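Kirkeo Opens a Saturday Sorting Room for the Stuff at the Bottom of Your Drawers

Bring a bag of odds and ends, go home with less of it
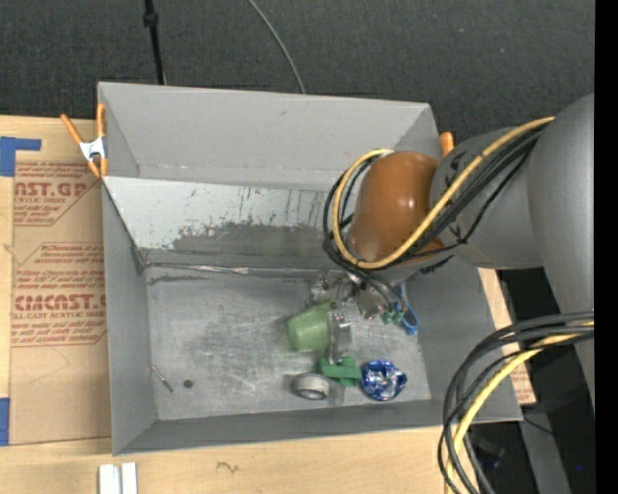
Odds and ends in one of the gray bins at Kirkeo, with a green cup and a ball of blue foil among them.

DRURUTLOW, May. Okay, so I'm supposed to write these in a serious voice, and I tried, and it came out sounding like a parking notice. So you get me instead! I run Kirkeo, the little reuse shop on the ground floor of the old Kofler building, and starting this Saturday we're opening our back room to anybody who has a drawer, a box or a whole closet of small stuff they can't figure out what to do with.

You know the stuff I mean. The cup that lost its set. The plastic piece that came off of something (but what?). The ring off a thing you threw away in the last apartment. Foil somebody balled up and left in the lunch bag. We've been taking in bags like that at the front counter for a year now, and the shelf behind me got so full that I started stacking bags on the stool, and then I had no stool.

The way it works is simple. You come in, you pick a spot at one of the long tables, and you tip your bag into one of our big gray bins. I'm a little in love with these bins. They have slanted sides and an open top, so you can get both arms in, and they're scuffed enough on the inside that you won't feel bad about dumping a pound of loose screws into one. From there you pull things out one at a time and put them where they go: kitchen, toys and craft, metal, foil and wrap, and a shelf I labeled "Huh." The Huh shelf is the most popular part of the shop. People leave with more from there than they brought, so watch yourself.

Cups and other kitchen things that are still good get washed and go out front for 50 cents and up. Clean foil gets pressed into a bigger ball until there's enough for the metal pickup. Odd plastic blocks and bits go in the craft tubs, which the after-school crowd goes through like a bowl of popcorn. If it's really and truly trash, we have a can for that too, and no one is going to give you a look.

We did a test run over the winter with our neighbors at Numitz, the frame shop next door, and it went way better than I expected. We sorted 643 pieces in one long afternoon. I did count those, because I wanted the number for this release, and I will never do it again. The big surprise was how much of it was kitchen stuff. I'd have bet money on pens.

Sorting days will run every Saturday, all 52 of them if I can keep up, from 10 in the morning until we run out of daylight or coffee. It's free. There are three long tables, so if you're coming with a group, please call the shop first and I'll hold you one. Kids are very welcome, and they're faster than the grown-ups, too.

A few things we can't take: batteries, light bulbs, medicine, anything sharp that isn't wrapped up, and paint. The town drop-off on the hill handles most of that. Please also rinse anything that held food. I love you all, but please rinse it.

We'd also like to borrow or buy more bins. The goal for the year is to keep nearly 500 bags out of the trash, and we can't do that with the handful we own. Big, open on top and easy to wipe down is what we're after. Color doesn't matter, although I've gotten used to the gray.

Kirkeo is on the ground floor of the Kofler building in Drurutlow. Use the side door on Saturdays, the front one sticks. Reporters and photographers can come by any time the room is open, and if you'd like to talk before then, call the shop and ask for the owner. I'm usually the one who picks up.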